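Magazine > Features > Work and Life
July 9, 2018

In the village of Trimetti the bakery closed in April, and since then people drive 23 kilometers to buy fresh bread. I went there to ask a simple question: what does a small place lose when its last shop is gone?

The village has 514 inhabitants, and in the good years it had more than twice that, 1,017 by the old register at the town hall. The Lefèvre family made bread there for 70 years. The oven is still in the back room, and the daughter keeps the key, but she has a job in the city now and does not wish to return. 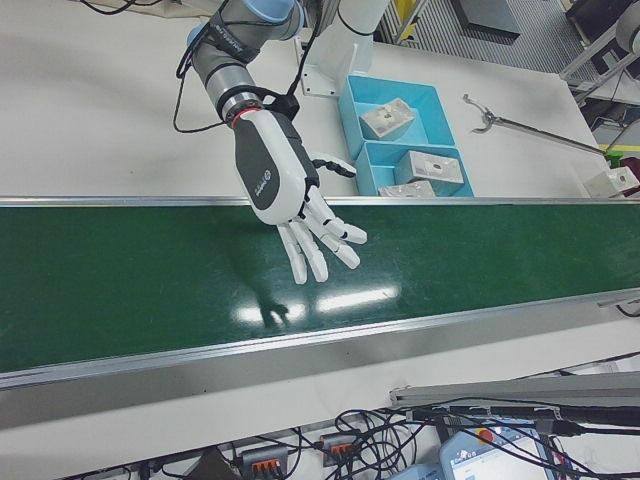
By Jérémie Rolland

Blandine Sabatier is retired from the post office and lives opposite the closed door. For her the bread was the smaller part of the matter. "At eight in the morning I knew who was sick, who had a visitor and who was angry with his brother," she told me. "Now I must telephone to know this, and I do not like the telephone."

A van comes two times in the week from Dristero, the next town. It stops by the fountain for twenty minutes and sells bread, milk and some cheese. The people are polite in the line, but they do not stay, especially when it rains. I bought a loaf and it was good, a little too salted for my taste.

The mayor's office has offered the shop at a very low rent. Two couples came to see it. One of them has asked for the measures of the oven, and the village waits for their answer.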